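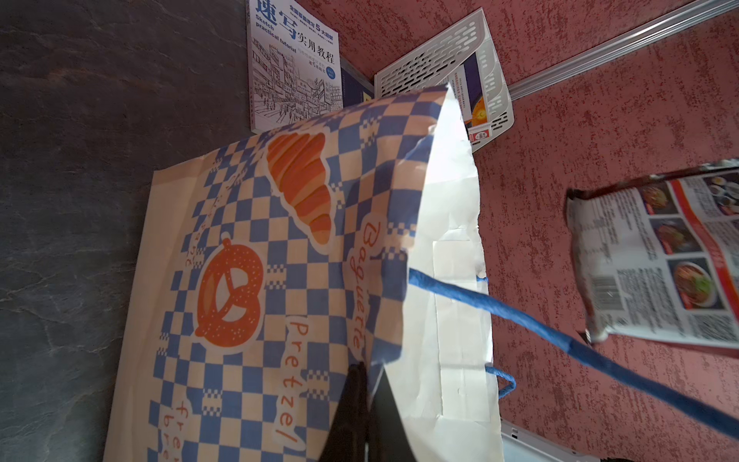
I went to the open day at Drarnico on Tuesday, mostly to see the grocery bag demo. A friend had been to the one before and told me to skip the tour and go straight to the booths at the back, so I did. The bag they use is an ordinary paper one from a bakery, blue and cream checks with a croissant and a pretzel on it and blue twisted paper handles. I liked that. I've been to shows where every object on the table was a foam cube made to suit the robot. Paper bags crumple, and the handles get in the way of everything. One of the staff told me they had tried a stiff plastic crate for the first few months and found that it taught them very little.

I got there just after ten and there was already a line for coffee. Parking was in the Hulto lot across the road, which is free but a long walk if you come in by the wrong gate. I came in by the wrong gate.

The booth has red walls and a gray floor, and two arms bolted to a rail at the front. Each arm has a gripper with two fingers and a small camera up by the wrist. There was a sheet taped to a post outside explaining the job. Groceries and books go between the bag, a basket and a file organizer, and the arms have to deal with whatever is in the way. I read it while I waited for my turn at the glass.
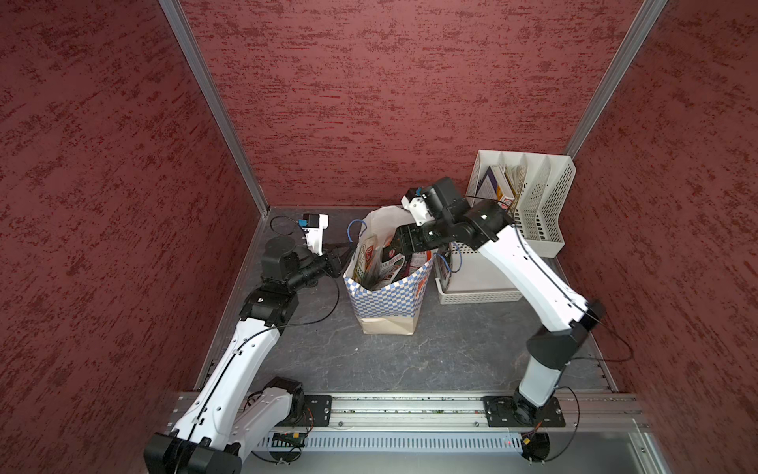 It is slower than I expected. A person would do the whole thing in less than a minute and not remember doing it. The staff didn't try to hide this. The woman running the booth said speed was on the list for next year and that for now they would take a slow run with no drops over a fast one with two. She had a tally on a clipboard, and the number at the bottom was 278, which was the count of full runs since they moved into this building.

I asked what gives them the most trouble. I figured it would be the heavy things, but she said it was soft packets. A box has corners and stays the shape it was when you picked it up. A packet of noodles or a bag of sauce folds over, and then it is facing the wrong way or it is wider than it was. Shiny packaging is a nuisance for the cameras too.

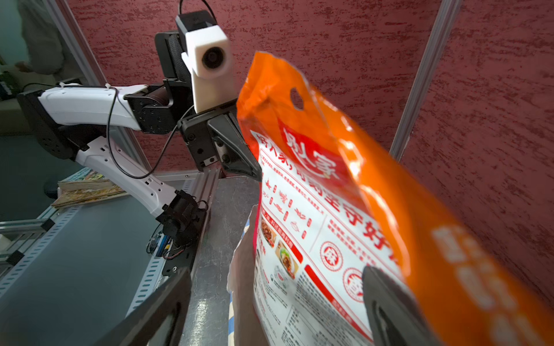 The other booth I stopped at was Satti's, who rent space on the same floor and do something with sorting screws. It was fine. The machine was down for a while and they handed out pens. I also sat through most of a talk from Timberg about warehouse shelving, which was longer than the schedule said, and I left before the questions.

I went back to the grocery booth after lunch and stayed for another 2 runs. It was quieter by then and I could get close to the glass. What I noticed the second time was how much of the work is in the approach. Closing the fingers takes no time. Getting them down into a bag between the sides and the other items, at an angle that leaves room to come back out, is most of it. I do this at home every week and have never thought about it.

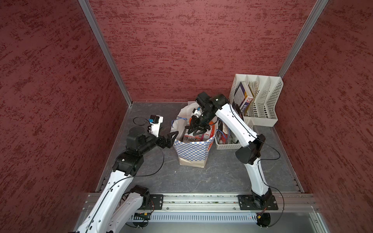
A man next to me asked when he could buy one for his kitchen, and the answer was a polite "not soon." They see it going into the back rooms of stores first, packing orders for pickup. I asked about eggs. They don't do eggs yet.

If you want to go, the next open day is in October. You sign up on their website and it costs nothing. Bring a sandwich, as the food truck ran out before one. Use the north gate.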